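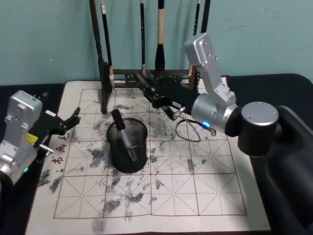

**Ticket opened:** 7 January 2007
**Product:** Girnalix tiller pilot, bought through Netbridge
**Boat:** Dolleo
**Status:** fixed, I think. See the end.

Hi, Wayne Whiteley again. I know I already sent the short web form but it only gave me 500 characters and I'd barely gotten to the boat's name, so I'm going to keep a running log in this ticket and you can jump in whenever you like.

The problem: my tiller pilot resets itself. I put it on, it beeps, it holds a course nicely for a bit, and then as soon as it has to work (a gust, a wake from something big) the display blinks out and it comes back up in standby. Meanwhile the boat rounds up and my coffee goes on the floor. I've got 35 hours on the unit and the first 30-odd were perfect!

What I've already tried:

- Turned it off and on. Plenty of times.
- Cleaned the plug with contact spray. It didn't look bad, a little green on one pin.
- Recalibrated the compass out by the moorings at Lūse, two slow circles, just like the manual says.
- Swapped the fuse. It's a 5 amp and the old one was fine.

## First reply from support, and what I did

You asked for battery voltage. At rest I get a bit over 12 on the meter, and the battery was new last February. I ran the pilot at the dock with the push rod hanging free and it went in and out all afternoon without a hiccup. So then I leaned on the rod with my hand - not hard, just enough to make it grunt - and it reset right away. Did it again, same thing. At least now I can make it happen without leaving the slip.

You also asked if anything else drops out at the same time. I hadn't looked. I went back with the cabin lights on and they don't flicker at all when the pilot quits. The depth sounder stays up too. Same battery, same panel.

I don't have the serial number handy. The sticker is on the underside and it's been rubbed down to a gray smear by the cockpit locker lid. I can read a 7 and what's either a B or an 8. Will the Netbridge receipt do?

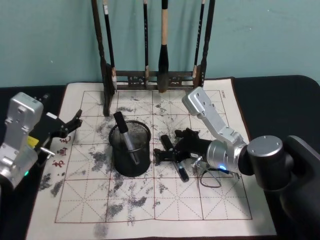 ## Measuring at the socket

OK, this was a good tip, thank you. I'd only ever measured at the battery. This time I took the cover off the cockpit socket and held the probes on the back of it while my neighbor leaned on the rod.

With nothing running it's the same as the battery. With the pilot pushing, it sags to under 10 and the unit dies. So the power is getting lost somewhere between the panel and the socket, and I probably owe the Girnalix people an apology for what I put on the web form.

Next I split it up the way you suggested:

1. Meter from battery positive to socket positive, pilot pushing. Hardly any drop. That wire's okay, and so is the fuse holder.
2. Meter from battery negative to socket negative, pilot pushing. There it is, nearly the whole missing amount.

It took me ages to trace the negative wire. It goes aft under the quarter berth, up behind the fuel filler hose, and then into a join that I did not make and would never have found with the cushions in. Somebody had twisted two wires together, wrapped them in household tape, and tucked the whole thing down where the rain gets in past the filler. I peeled the tape and the copper was black and crumbly for a good couple of inches. One or two strands were doing all the work!

## The repair

I cut it back until I got to shiny copper, which used up all the slack, so I ended up running a fresh length of tinned wire the whole way from the panel. One crimp at each end, heat shrink with the glue in it, and I moved the run up high under the side deck. I did the positive as well while I was in there, seeing as my arm was already bleeding.

Back on the meter, with the rod loaded, the socket barely moves. I leaned on it as hard as I dared and the pilot just pushed back.

I haven't had it out in a proper chop yet, so please leave the ticket open until I've had one decent sail. Two leftover questions:

- Is it worth going up to a bigger plug, or is the stock one fine if I keep it greased?
- Does the compass calibration survive a new wire run nearby, or should I go do my circles again?
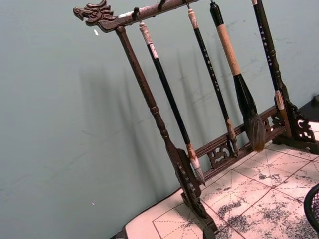
*Carved brush rack, dragon end.*

Thanks again - Wayne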